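Candy bowl at the front desk: what bowl, what candy, how do you keep it going?

Forum: Small Office Life > Break Room and Front Desk

deskfern
Posted Tuesday, 8:14 am

OK, I need candy bowl people. I just took over the front counter at a small eye clinic and the one thing I asked for (begged for) was a candy bowl. My last job had a sad glass jar with a lid that stuck, full of peppermints from I don't know when. I want something people want to reach into!

So what are you all using? Bowl, basket, jar? Chocolate or fruity? And how full do you keep it? My coworker Ilari thinks it should be heaped to the top at all times and I think that's how you go broke by Friday.

mullein_mo
Posted Tuesday, 8:40 am

Steel mixing bowl. I will die on this hill. You can't break it, it goes in the dishwasher, and bright wrappers look fantastic in it. We've had the same one for 8 years and it has been dropped on tile more times than I can tell you. Lid is a no. Lids make people feel like they're stealing.

tallpaul_frontdesk
Posted Tuesday, 9:02 am

Disagree on steel. It's loud. Every time somebody digs around in it, it sounds like a drum kit, and I'm on the phone all day. We have a shallow woven basket with a cloth napkin in the bottom and it's silent. Kids can see over the edge too.

mullein_mo
Posted Tuesday, 9:11 am

The noise is half the fun. I can hear who's on their fourth one.

Azadeh Esfahani
Posted Tuesday, 10:25 am

Oh, I love this topic. I do the welcome table for our adult education program (we go through roughly 3000 pieces in a school year, I buy them by the case) and I have changed my mind about nearly everything since I started.

First, mini bars beat loose hard candy by a mile. People take one, maybe two, and they're happy. With hard candy they take a fistful and leave the butterscotch. Second, two colors of wrapper, three at most. I used to buy the giant variety bags and the bowl always ended up looking like the bottom of a purse. Now I do a yellow-green one and a pink one together and it looks so cheerful, like somebody planned it.
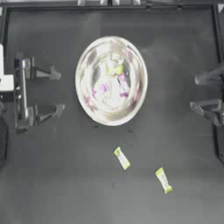 Third, and I know this will upset your coworker, I don't heap it. I put a few in and top it up when I walk by. When the bowl is piled high, people grab. When there are just a few in there they pick one, and they stop and chat while they're picking, which for me is the whole point of having a bowl. I keep the rest in a drawer in a zip bag so nothing goes stale.

I'm with Mo on steel, by the way. The colors bounce around the inside and even a handful looks like more.

Ilari N
Posted Tuesday, 11:48 am

Coworker here, full name Ilari Nieminen, I have nothing to hide. A bowl with a few candies in it says "please don't take the last one." I grew up polite and I would walk right past it. A full bowl says help yourself! Fill it up!

deskfern
Posted Tuesday, 11:52 am

He found the thread. He's sitting ten feet from me.

Azadeh Esfahani
Posted Tuesday, 12:30 pm

Ilari, fair point, and I do get the polite ones. What works for me is a smaller bowl. Same number of candies, looks more generous. If yours is cereal-bowl size you may both get your way. And if somebody looks like they're hanging back I just push it toward them.

quiltingnurse
Posted Tuesday, 1:17 pm

Small bowl, yes. We went from a punch bowl (a punch bowl!) to a soup bowl and our spending dropped a lot. Also please think about allergies. We keep the nut stuff out completely and have a little card that says what's in there. A dad thanked me for it last August and I've never skipped the card since.

tallpaul_frontdesk
Posted Tuesday, 1:33 pm

Good call on the card. Speaking of August, chocolate by a sunny window is a bad time. I switch to fruit chews from June on.

mullein_mo
Posted Tuesday, 1:50 pm

Fruit chews get stuck in people's dental work. I'd rather have soft chocolate. Just move the bowl out of the sun.

tallpaul_frontdesk
Posted Tuesday, 1:58 pm

There is no out of the sun, Mo, my whole desk is window.

Azadeh Esfahani
Posted Tuesday, 2:20 pm

Drawer, then! Put out 4 at a time on hot days. Also wash the bowl every week, whatever it's made of. Wrappers pick up more dust than you'd think, and steel shows every fingerprint on the rim. Warm soapy water and a dish towel, takes a minute.

deskfern
Posted Tuesday, 4:45 pm

Went out on my break and got a small steel one. Bars in two colors, nut free, card is getting made tonight. Ilari has been allowed to fill it on day one only. After that we're trying it Azadeh's way for a couple weeks, and if he's right I'll come back and say so.

Ilari N
Posted Tuesday, 4:49 pm

Saving this page.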